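From: Renu Pandey
To: ullillow-residents list
Subject: Re: Re: Sheets & towels contract – replies by Thursday pls

Quick one as I'm on the train. Answers in order, sorry for the brevity.

On Thu, Chaudhary wrote:
> Renu, could you say again what we're being asked to agree to? I read
> the last email twice and still can't tell if the guest rooms are
> staying with Plotholm or moving. Also is the 1038 for the year or
> for the quarter? And who strips the beds? Last summer it was me, most
> weeks, and I'd rather it wasn't.

1. Moving. Plotholm put their price up in June and won't collect from the top floor any more. Nunska will. They also do the bath mats, which Plotholm always sent back unwashed with a note.

2. 1038 is the year. 346 of that up front, remainder split over the other two terms. I did put "quarter" in the first email, my mistake, ignore it.

3. Stripping beds – guests do it themselves on the last morning. Card on the door. If they don't, whoever has the keys that week does it, and please nobody leave it all for Chaudhary again.

4. Pillows are NOT in the contract. Protectors are. If a pillow is past it tell me and I'll order, don't put it in the bag, it comes back like a rock.

Bags go in the downstairs passage by 8 in the morning. Nunska don't ring, they just take whatever is there. Last month with Plotholm we lost a perfectly good coat that way so keep the hooks clear.

Still need to know who wants in on the shared order for new duvet covers. 49 for a double set, plain only. I've got 4 names so far. Colour to be argued over seperately, I'm not doing it on this list again.

Guest room:

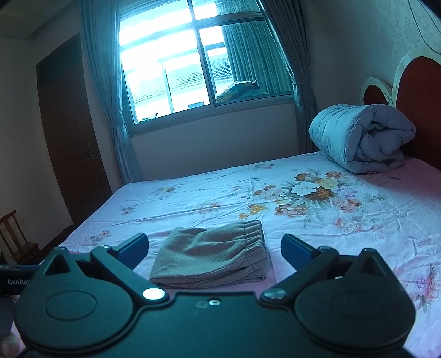 Guest room bed, Ullillow

Blinds for that room are a different budget, please don't reply to this one about blinds.

So – yes or no to Nunska by Thursday, just to me, no need to copy everyone. No reply I'll take as a yes. Keys are with me til the weekend, then on the usual hook.

Renu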